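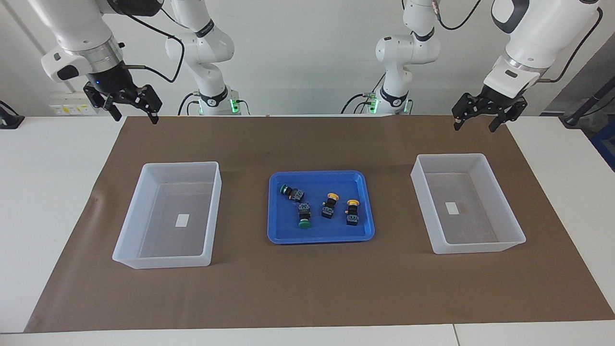
Un lector del borrador pregunta si en las tablas aparece también el personal eventual de las campañas de vacunación o solamente la plantilla fija. Aparecen los dos, ¡y justo por eso nos animamos a publicarlas!

# Convocatorias sanitarias de Pornico y Montes

Última actualización: lunes, 28 de enero de 2019

Imprimir | Enviar por correo electrónico

## Qué contiene

327 convocatorias de empleo en centros de salud públicos, una por fila, con el puesto, el distrito, las plazas ofrecidas, la fecha de cierre y el enlace a la lista definitiva cuando la hubo. Los anuncios salieron de los tablones de 14 centros y los pasamos a texto a mano - un trabajo lento, pero qué gusto da poder buscar por fin "auxiliar de enfermería" y que salga todo junto.

## Archivos

- `convocatorias.csv`: la tabla principal
- `listas.csv`: puntuaciones publicadas, sin nombres ni documentos de identidad
- `centros.csv`: código y distrito de cada centro

Codificación UTF-8, separador punto y coma. Las fechas van en formato AAAA-MM-DD.

## Campos que suelen dar dudas

`tipo` vale `F` (fijo) o `E` (eventual). `plazas` queda vacío si el anuncio no daba la cifra; un cero significa que la convocatoria se declaró desierta. `recurso` indica si se publicó alguna reclamación, sin entrar en cómo se resolvió.

## Limitaciones

En Montes faltan los anuncios de 2 centros que retiraron sus tablones antes de que llegáramos. Las puntuaciones de Pornico cambian de escala a mitad de la serie y no las hemos convertido, así que no conviene compararlas entre distritos.

## Próxima versión

En febrero entra Kelance, con muchísimo material nuevo sobre matronas y técnicos de laboratorio. Si encuentras un error, abre una incidencia en el repositorio de Plallolwood con el código de la fila - las leemos todas y nos encanta recibirlas.

## Licencia

CC BY 4.0. Cítese como "Plallolwood, Convocatorias sanitarias".

Imprimir | Enviar por correo electrónico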